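Say what counts as done before you press start

Thandeka Khumalo
27 April 2025

Last June I was sent a results table for a kitchen manipulation policy and asked whether our group should build on it. The table was tidy. Each task had a name, a success rate and a number of trials. I could find no line anywhere that said what a success was.

I wrote to the authors, who were helpful and quick. It took 5 emails to establish that "place the shaker" meant the shaker ended up within a certain distance of a target position, that upright and lying down both passed, and that the person running the evaluation could wave through a near miss if it looked reasonable. None of this was hidden. They had never been asked to write it down, and so it lived in a script and in one person's head.

My view is that no manipulation result should be published, in simulation or on hardware, without a written success rule fixed before the first trial. I would go further and say reviewers should send back any paper that lacks one, in the way they would send back a paper with no units on its graphs.

The usual reply is that simulation has already solved this. The simulator knows where every object is, so the check is exact. I have heard this from people I respect, Borislav Radonjić among them, and it is half right. The measurement is exact. The choice of what to measure is still made by a person, often late in the day, and often by copying whatever the last task used. A target pose on a worktop has a position and an angle. Someone has to decide how far off each may be, for how long the object must stay there, and whether the gripper must have let go. 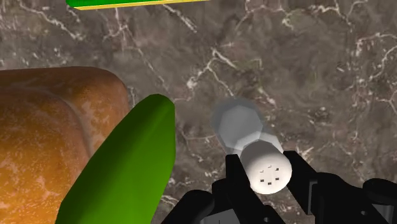 Letting go is the one that causes most of the trouble. If the rule checks only the object's position, a policy can score by holding the thing in the right spot until the clock runs out. In a real kitchen that is a robot standing there with the salt. We reran one of our own older tasks with a release condition added and a short settling time of 2 seconds, and the success rate fell by 38 percentage points. The policy was the same and so were the starting positions. I found that embarrassing, and I think other groups would find something similar if they looked.

Clutter is the next one. Most kitchen tasks now put other items near the target, which is a good thing. Very few say what happens if the arm shoves them. Does it matter if the bread moves? If a cucumber rolls off the counter, is that trial still a pass? Evanthia Gkikas, who runs evaluations at Pliridari, counts any item leaving the surface as a failure and records smaller movements without penalty. I would be a bit stricter. But her rule is on paper, and anyone reading her numbers can disagree with it properly.

Then there is what the operator or the policy can see. Many simulators can draw helpers into the view, such as a goal marker or a see-through copy of an object. They are useful for debugging and for teleoperation. If they are drawn in the images used for training or testing, the paper must say so. A policy that has learned with a marker on screen is doing a different job from one that has not, and the difference may not show until somebody tries it on a real counter.

I should be fair to the other side. Iestyn Pumphrey argues that fixed rules freeze a field too early, and that people will tune their systems to the rule. They will. They also tune to unwritten rules, and then the rest of us cannot see it happening. He has a better point about cost. A small group with around 3,000 recorded episodes does not want to score them all again each time a definition changes. My answer is to number the rule, keep the old version available, and quote the number beside the result.

What I am asking for fits on half a page. State the tolerance on position and angle. State whether release is needed and how long the object must rest. Say what may be disturbed. List anything drawn into the view that would not exist in the room. Give the time limit, and say who may overrule the check and how often they did.

We have used a page like this since last summer. It was dull to write and took an afternoon. Fouzia Dhanial then found two places where our script did not match it, and we are still correcting the second.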